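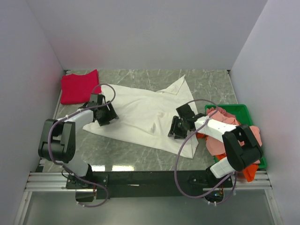 Why does a two-arm folding cell stop with a following error when neither arm has touched anything solid?

The usual cause is cable drag. The external cable adds a load that the arm model does not contain, the joint lags behind its commanded position, and the drive trips when the lag exceeds the limit set for that joint.

Unit 6 handout: Faults in garment handling cells
Course tutor: Sérgio Abreu
Laboratory: Cristóvão Cardoso, Sampaio building

6.1 The fault studied

In March the Nadero cell stopped during a shirt fold. The left arm was moving inward with a sleeve gripped. The controller, a Cunudex unit, logged code 178 (following error, joint 4) and removed drive power from the left arm only. The right arm carried on for the rest of its move segment. The shirt was pulled taut between the grippers and tore at the shoulder seam.

There are two separate failures in this account and they should be written up separately:

(a) the trip itself, caused by the cable;
(b) the continued motion of the right arm, caused by the stop configuration.

Most reports handed in last year dealt with (a) and mentioned (b) in a single line. From the safety point of view (b) is the more serious.

6.2 Cable routing

In this type of cell the gripper cable runs outside the links, in a free loop past the elbow and down to the base. The loop has to be long enough for full reach. A long loop can lie on the table, sweep across folded items or catch on the rim of a tray. Drag of this kind varies with pose, so a fault may show up on one garment in many and be absent from every dry run.

The log for the faulted run shows joint 4 current rising 123 ms before the trip. A rigid collision gives a much steeper rise. Compare the two traces in the exercise folder before you start question 2.

6.3 Stop configuration

Each arm had its own stop group. A trip in one group was reported to the other as a warning, which the fold program did not read. With a garment held by both grippers the arms are mechanically coupled, and the stop groups must be coupled as well. The corrected set-up places both arms in one group and holds the grippers closed at reduced force on a stop. Opening them was considered and rejected for heavy items, which can slide off the table.

6.4 Checks before a run

Jog each arm through its full reach at low speed and watch the cable loop at the elbow.
Keep trays and finished stacks outside the sweep of the loop.
Trip one arm by hand from the pendant. Both must stop.
Confirm that the following error limit is 2000 counts on all joints. Do not raise it to clear a nuisance trip.
Stay outside the panels while drive power is on, including during a fault reset.

6.5 Questions

1. Explain why a payload correction in the arm model does not remove a cable drag fault.
2. From the traces, estimate the extra torque on joint 4 at the moment of the trip. State your assumptions.
3. The Prurkesix simulator reproduces failure (b) and cannot reproduce failure (a). Why?
4. Draw the stop circuit before and after the correction, page 23 of the lab manual, and mark the signal that was ignored.

Written answers go to Cristóvão Cardoso by 10 June 2026. Trace files may be read in the laboratory only.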